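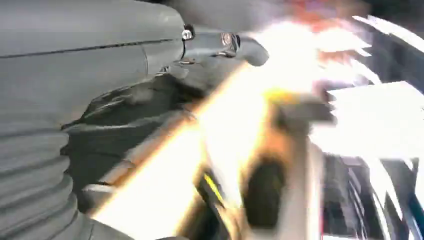
Grirnberg, August

The Tosau open day ran for 2 hours and pulled in more than 300 people, most of whom headed straight for the sandwiches. I went for the robots and had a sandwich on the way.

The arm in motion, as caught from its own wrist. The gray casing and the ribbed sleeve came out fine. The rest of the room is an orange streak and a lot of glare. İlker Akyol, who ran the demonstrations, told us it was going at a modest speed. I'd like it noted that I stepped back anyway.

Session 7 was the one people had circled in the program: an arm and a machine with legs, sharing a floor. The yellow tape marks the spot for the one with the feet. Parking, basically. My car had a harder time of it outside.
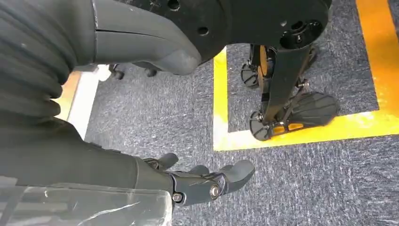

I asked İlker how long it takes to get two robots to stand near each other politely. He said the Tronthorpe crew went through 61 versions of the routine, and that version 60 was worse than version 12. Having sat through a few office reorganizations, I found this easy to believe.

The Taşdemir talk on joint covers followed at 3 p.m. and was better attended than the title deserved. Slides are at the front desk if you ask for them.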